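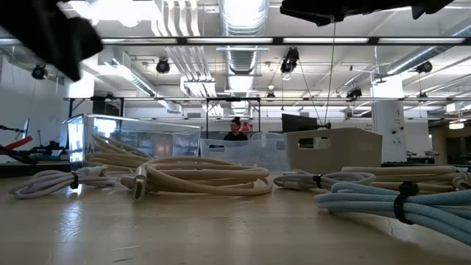

Catarina Antunes puts the problem in terms of shape: a box looks the same every time it is picked up, she says, but a cable never does, and software that expects it to will reach for a loop that has moved.

Her remark sums up the work behind Karo 2, the new release of the manipulation planning software developed by Mitent. The company announced today that Karo 2 will be available to all license holders in July. The release adds planning and perception functions for soft and flexible items, with a first focus on coiled cables, cords and hoses that must be picked from a work surface and placed in bins or baskets.

Earlier versions of Karo were written for rigid parts. They relied on a stored model of each item and planned a grasp from a fixed list of contact points. Karo 2 does not require a stored model for items in the flexible class. The software instead estimates the outline of each coil, the direction in which its loops run, and the position of any strap or tie. It then proposes a grasp and checks the path of the gripper against the walls of nearby containers before any motion begins.

Particular attention has been given to three conditions that customers reported as difficult under the previous version:

Clear and frosted containers. Transparent walls return weak or misleading depth readings. Karo 2 combines depth data with edge detection in the color image and treats an uncertain wall as solid until a second view confirms its position.

Loose ends and connectors. A connector at the end of a cable may point upward or lie well outside the main coil. The planner now marks free ends separately and keeps the gripper fingers away from them during approach.

Glossy work surfaces. Reflections from overhead lighting can be mistaken for objects. A new filter compares views from more than one camera and removes bright patches that shift from one view to the next.

Mitent carried out the internal evaluation of Karo 2 on a set of 34 cables of different lengths, thicknesses and jacket types, including braided cables in several colors. With the default settings, the software produced an accepted grasp plan for 31 of them on the first attempt. The remaining cables were very thin and lay flat against the table. Planning for items of this type will be addressed in a later update, and operators are advised to keep them in a separate work queue until then.

The evaluation also covered recovery behavior. When a lift does not match the predicted outline, Karo 2 pauses the arm, takes a new set of images and plans again from the current position. It does not return the arm to its home position first, as the earlier version did. The number of repeat attempts is set by the site operator and is limited to 5 by default, after which the item is skipped and an entry is written to the task log.

Charalambos Fragkou said that the log had received as much attention as the planner. Each entry now records the images used, the grasp selected and the reason for any rejected alternative, in language that a line operator can read without training in robotics. "A refused grasp should come with a sentence explaining it," he said. "Sites can then decide for themselves whether to change the lighting, the bin or the settings."

Karo 2 has been in use at two partner sites during the trial period. Wamard, a supplier of refurbished office and studio equipment, is using the software in the sorting of returned cables. Lim, a kitting contractor, is using it to prepare cable sets for shipment. Both sites kept their existing arms and cameras. Feedback from the trials led to changes in the calibration tool, which now runs from a single screen and can be repeated between shifts.

Existing task files for rigid parts will open in Karo 2 without conversion. Custom grasp lists are also retained, although sites that have edited the collision settings by hand should review them before updating, as the default clearance around container rims has been increased. A checking tool supplied with the installer lists every setting affected.

License holders will receive installation instructions by email. The release will be provided at no added charge to sites with a current support agreement. Printed and online manuals, a set of sample tasks and the full evaluation notes will be published with the software. Requests for a demonstration or for press materials may be sent to the Mitent communications office.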